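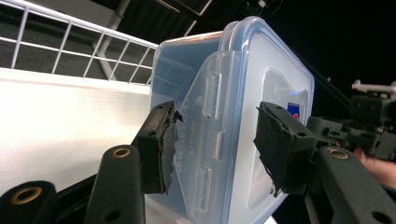

Joonas Savolainen thought the grippers should never have been passed round with the pads in that state, and he told the whole group so before we had our coats off. He had been to Zemthorpe in January, when the pads were new, and said a torn pad was a fault like any other and ought to be written on the board. The man from Ostel disagreed. His view was that pads are meant to wear and you carry on until something slips.

Well, something had slipped, and most of the visit ended up being about that.

The open day at the Zemthorpe handling workshop ran from ten until three. I had gone mainly for the afternoon talk on conveyor guarding, which was moved to a smaller room and started late. The morning was given over to hand-held grippers and to the Kamix arm in the end bay, which uses the same fingers and pads. Parking is at the back, past the tyre place, and the sign is easy to miss.

The fault happened on the Kamix a week before we came. It was moving lidded food boxes from a shelf to a packing table, 20 to a batch, and on the second batch it dropped one from shoulder height. The box landed inside the guard and broke a corner. The arm carried on to the table with nothing in its fingers, opened them, and went back for the next one. It did this three more times before anyone pressed stop. The log showed 377 completed moves for the day, and the four dropped boxes were in that total.

We were shown the log on a laptop. The arm had no sensor to tell it whether it was holding anything. It checked how far the fingers had closed at the moment of pick-up and did not check again. Somebody asked why the guard door had been opened while the arm was still powered, since the report mentioned it. The answer was that an operator had reached in for the broken box. The door switch worked and the arm stopped. He was not hurt, but he should have used the stop button first, and that has now gone into the induction.

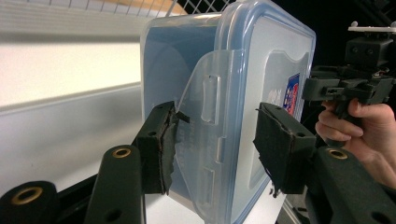 Visit report by Piras
Wednesday, October 21, 2026

After coffee we talked about the grip itself. A box held with one finger on the lid and the other on the opposite side is being squeezed across the clips. The plastic gives a little, and when the arm speeds up the box can turn between the pads. With a good surface on both pads you get away with it. Where the tape has frayed there is less of it touching, and loose strips can fold under and act as a slide.

The workshop has made these changes:

Finger opening is now checked at pick-up, halfway and just before release.
If the reading changes by more than 2 mm the arm stops where it is.
Pads are looked at before each shift and the result is written down.
Top speed is reduced for anything with a clip-on lid.

I asked if the speed would go back up. They said they would look at it after 5 weeks without a drop. The man from Ostel thought that was too cautious for food boxes. I didn't, given that the same arm is due to handle glass jars next year.

One point was left open. The log still counts a move as complete when the fingers open over the table, so a box lost in the last part of the travel could be missed. They know about it and are waiting for a software update.

Lunch was sandwiches and soup. The next open day has no date yet.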